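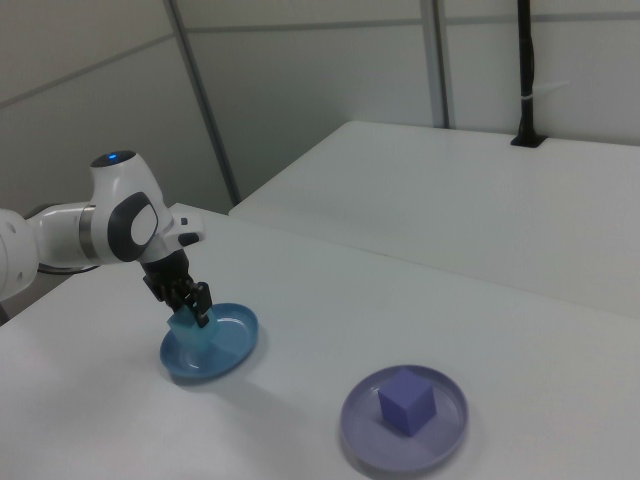 白桌面，蓝色圆盘，浅蓝色方块

家居 > 家具 > 餐桌书桌 > 用后感

Skendora 白色餐桌，从夏天前用到现在，说几句

评论 21 | 收藏 417

先说结论，赶时间的看这段就行：桌面好，腿一般，说明书烂，客服还可以。1208 块，不后悔，但下次可能会买带抽屉的。

下面想到哪写到哪。

当时是 6 月搬的家，原来那张折叠桌腿已经歪得没法用了，吃饭的时候汤往一边跑。在 Skendora 和 Bultow 两家之间来回看了好久。Bultow 那张便宜，边是直角的，家里有小孩，算了。还看过一张 Detov 的，圆桌，好看是真好看，靠墙放浪费地方，我家餐厅其实就是厨房出来那一小块过道，圆的塞不进去。

下单页面写的是最多 21 天到货，我这边差不多就是卡着最后几天来的。中间问过一次客服，回得挺快，就是那种标准话术，“亲正在为您加急”，加没加急不知道。送到楼下，不上楼。注意，不上楼！页面最底下有一行小字，我没看见。没电梯的朋友提前找好人，桌面那一箱真的沉，我们两个人抬到三楼中间歇了两回。

包装没得说，角上都有厚泡沫，桌面还单独裹了一层膜。拆完一地的碎渣，吸尘器伺候。

安装

说明书只有图，没有字，这没问题，问题是第二步和第三步的图画反了还是怎么回事，横撑要先装再装腿，按它的顺序来，最后一根横撑根本塞不进去。我装完两条腿又全拆了重来。后来在商品页的评价里翻到有人说过一样的事，早看就好了。所以：先横撑，后腿。螺丝先别拧死，四条腿都挂上了再一圈一圈紧。

送的那把六角扳手太短，拧得手疼，家里有正经扳手的用自己的。不要上电钻，孔口那一圈很容易拧花，我有一个就是，好在是在底下看不见。

翻面的时候找个人帮忙，别一个人拖着腿往上掀。

脚垫是那种旋进去的，可以调高低。我家地砖不平，调了一下午，调完不晃了，过了一个月又有点晃，再紧一遍，后来就没事了。估计是刚开始都要松一松，建议大家用几个星期以后再检查一遍螺丝。

桌面

这个是我最满意的地方。白的，哑光，不反光。以前那张是亮面，晚上开吊灯吃饭对着一团光，眼睛难受。这张完全没有。放什么颜色的盘子都好看，蓝的尤其，家里人说显得菜都干净了一点（心理作用吧）。

都会问白的脏不脏。脏。但是好擦。平时就湿抹布一抹，油点子加一点洗洁精。几样东西我专门留意过：

酱油，当场擦，没事，过夜的也擦得掉。
咖啡，杯底一圈印，用小苏打糊一会儿，掉了。
咖喱，这个麻烦。黄印子，擦了三四遍淡了，晒了几天太阳才算看不出来。爱吃咖喱的垫个垫子吧。
圆珠笔，孩子画的，酒精棉片可以，别用力来回搓，会把哑光搓亮，我就搓亮了一小块，斜着看得见。
番茄酱，没事。

热锅没敢直接放，一直用隔热垫。客服说短时间可以放，我没试，也不打算试，谁爱试谁试。

划痕方面，吃饭看不出什么，瓷盘子底下那圈没上釉的最伤桌子，拖着走会有灰印，看着像划痕其实是蹭上去的，橡皮能擦掉。真划痕有一道，是我拆快递用刀划的，怪自己。

边是圆角，倒得挺大，孩子撞过几次头，哭一下就跑了。

桌腿

说一般是因为颜色。页面上看着是暖白，到手腿比面要冷一点，发青。白天看不太出来，晚上黄灯底下就很明显，上面一个白下面一个白。问客服说是“不同批次正常色差”。行吧。强迫症慎重。

还有就是腿的位置，收得有点靠里，坐长边没问题，坐短边膝盖会碰到横撑。我一米七出头，盘腿坐更别想。家里来客人一般让小孩坐短边。

当书桌行不行

我白天在这上面干活，晚上收了吃饭。高度偏餐桌，打字久了肩膀酸，配了个能升降的椅子好一些。没有走线孔，线都从边上垂下去，难看，自己买了个夹子夹着。桌面够大，电脑、本子、茶杯、孩子的作业摊开，还能剩一块地方。写字不硌，鼠标直接用也不飘，没买鼠标垫。

没抽屉是真的不方便。遥控器剪刀皮筋发票全在桌上，收了又有收了又有。后来在 Štefanec 买了个挂桌底的小抽屉，夹式的那种，不用打孔，凑合。注意量一下桌沿厚度再买，我第一次买小了夹不住，退的，运费自己出。

味道

刚拆的时候有味，不冲，开窗散了一个多星期就没了。鼻子灵的可以多放几天。我是放在阳台门口散的，顺便挡了一个星期的路。

售后

横撑上有一个小磕碰，拍了照发过去，客服说补发一根，或者退一点钱，我选了补发，懒得换到现在还在柜子顶上放着。这点还是要夸一下，没扯皮，没让我录一堆视频。

贵不贵

1208 这个价，说实话同样大小的桌子有更便宜的，也有贵一倍的。有活动可以等，我买完没多久就看见降了，去问能不能补差价，说过了时间不行。只能差一点点，气。建议加购物车先放着，不着急的等一等。

适合谁：地方不大，桌子要又吃饭又干活，能接受勤擦的。
不适合：咖喱重度爱好者，没电梯又没人帮忙抬的，对色差特别敏感的，想要抽屉的。

椅子没买他家的，坐过样品，靠背太直，饭都吃不完就想站起来。配的长凳倒是可以，就是缺货，点了到货提醒一直没响。

补充一下，有人留言问会不会发黄。目前没有，靠窗那边和靠墙那边对比过，一样白。再久的就不知道了，到时候在来更新。

还有人问桌布，不建议，铺了桌布干嘛买白的。要铺就铺半边，孩子写作业那半边，我家就是这么弄得。

先这样，锅里还炖着东西。

分享 2 | 评论 21

相关内容
Bultow 直角餐桌：便宜在哪里
小餐厅放圆桌还是方桌，量完再说
Štefanec 夹式桌底抽屉，用前先量桌沿
Detov 圆桌的清洁和保养
哑光桌面上的咖喱印怎么办
租房搬家，大件家具要不要带走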